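Manipulation cell walk-through: checklist with comments
Site: Alcaraz building, cell 17
Inspected by: Leire Gallardo
Read over by: Abilio Mateos
Date: 10/12/2025
Checklist number: 914

Thank you to everyone who stayed out of the cell while I went round it with my clipboard, and sorry it ran on past lunch. I've written more than the boxes ask for, as usual. The boxes tell you whether a thing passed and the comments tell you what I'd like you to think about, so please read both before you sign.

Part A. Before the arm is powered

A1. Emergency stop reachable from the operator's position. PASS
Abilio pressed it, I pressed it, and we reset it properly each time. Do keep your coat off it, please.

A2. Log sheet filled in with the operator's name and start time. PASS WITH COMMENT
The entry is there, but the finish time from the previous run is missing. Sheet 1647, for whoever would like to own up!

A3. Speed limit set to the reduced value for shared work. PASS
Checked on the Humik controller screen and again on the printed card. They agree.

Part B. The work surface

B1. Only the items for the task are on the top of the drawer unit. PASS
The grocery set was out: the orange, the water bottle and the bag of chips. I have no quarrel with any of the three, and I like that we practice on things people really have at home.

B2. Items sit fully on the surface, with nothing over the edge. NEEDS ATTENTION
The corner of the chip bag hangs a little past the front. It's a light bag and I know it seems fussy to write it down, but the rule is the same for a bag of chips as it is for a glass jar, and I would much prefer we all got used to squaring things up while the stakes are low.

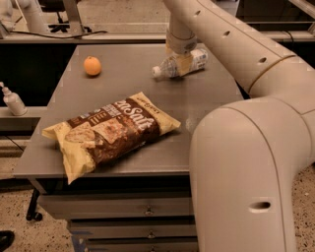
The same goes for drawers, by the way. They should be pushed fully home before any run that doesn't use them, and checked by hand, even when they look closed from where you're standing. An open drawer under a moving arm is a nuisance to the robot and a bruise waiting for the next person's knee.

B3. Drink containers capped before handling. PASS
Cap on. Please also give it a quarter turn to be sure it's tight, the way you would before putting it in your own bag.

B4. Surface wiped down between sessions. NEEDS ATTENTION
There are smudges on the gray top and little specks scattered to the right of the chip bag. A damp cloth and then a dry one will do it. The Clanico wipes are fine too, but let the top dry before you put anything back.

Part C. Around the cell

C1. Cables clear of the arm's reach and off the walking route. PASS WITH COMMENT
I'd still like the black cable draped over the back ledge to be clipped down. It's been on my list since October and I'm going to keep mentioning it, kindly, until somebody finds the clips.

C2. Chairs pushed back from the cell boundary. PASS WITH COMMENT
An office chair behind the back ledge is closer than I'd choose. Chairs on casters wander, so move yours well away before you start.

C3. Feet and hands outside the working area while the arm is live. REMINDER
No failure recorded. If you need to straighten an item, pause the arm, say "paused" out loud, wait for the other person to say it back, and only then reach in. I know it feels silly when there are just two of you and you've done it 51 times already. Please do it anyway, for my sake.

C4. Gripper open and clear of all items before anyone approaches. PASS
Look at the fingers themselves before you step forward, and don't go by the screen alone.
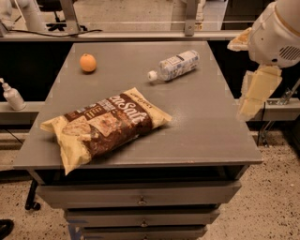
Part D. Follow-up

D1. Clip the cable on the back ledge. Abilio
D2. Clean the top and set the chip bag back from the edge. Next operator on the sheet
D3. Ask Carnus for a fresh copy of the speed card, as ours is getting hard to read. Leire
D4. Fill in the missing finish time on sheet 1647. Whoever ran it

Result: cell may be used once D1 and D2 are initialed. Come and find me if any of my comments seem unfair, and we can go and look at it together.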